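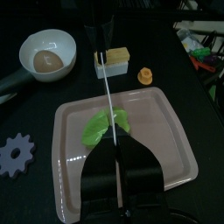
One arm would be cheaper, but then the second hand must be a person, and a person is the part of the bench we cannot put in the budget twice. So went the argument that came from Hsiao when the equipment plan for next year was opened for comments at Losholm in August.

The plan is now approved. The Losholm test kitchen and packing centre will buy two-armed robot benches in place of the single-arm benches it had first put on the list. The order goes to Soten, and the grippers will come separately from Jesex.

Search news, pages, documents Search Advanced

The budget for the whole programme is 228 thousand dollars, divided over two budget years. The first year pays for five benches with their tables, arms and wrist cameras. The second year is kept for spare parts, training of staff and a change of the power supply in the back hall, which is old and was not made for this load.

Eleven replies were received during the comment period. Most of them were not against robots as such. The writers were more worried about the small costs which come after the purchase – finger pads, cables, screws, trays, and the hours when a bench stands still and waits for a part. In the first version of the plan these costs were all put under one line called "other". They now have their own page, and every bench gets its own yearly amount for wear.

The question of the grippers took the longest time. Soten offers a gripper of its own together with the arm, and the price for the package is lower. But the staff wanted a gripper with broad fingers that can be changed without sending the arm away. Food work was the reason given. A lettuce leaf and an egg ask for very different force, and the staff do not expect that one pair of fingers will be good for both during the whole life of the bench. Jesex sells the fingers as a separate part, and this was in the end more important than the package price.

There was also a discussion about what should lie on the tables. The planning group has accepted to pay for ordinary kitchen things such as bowls, trays and pans from the same budget, together with play food and foam shapes for practice. It is a small amount, but earlier it was taken from the kitchen's own money, and the kitchen has complained about it more than once. Storage is included as well. Each bench will get a closed cabinet, so that the shelves by the tables do not need to hold everything.

Delivery time is 53 working days from the signed order. The benches will not arrive all together. Two come first and will be placed in the room beside the cold store, where the floor is already level. The other three must wait until the electrical work is finished, and the date for this is not yet fixed. If the work is late, Soten will keep the benches in its own store without extra charge for the first month.

Leasing was looked at too. The monthly price was attractive, but the contract did not allow changes to the gripper or the camera mount, and the bench had to be returned in its original condition. For a place where the equipment is adjusted nearly every week this was judged as not practical.

One wish from the replies was not met. Several writers asked for a sixth bench which would stay unused as a reserve. The planning group answered that a spare arm and two spare grippers on the shelf give almost the same safety for a much smaller sum. The question can be raised again when the second year's budget is prepared.

Staff who would like to take part in the first training group can put their name on the list at the front office before 4 p.m. on the last working day of the month. No earlier experience with robots is needed, but places are limited – the two first benches can take only a few people at a time.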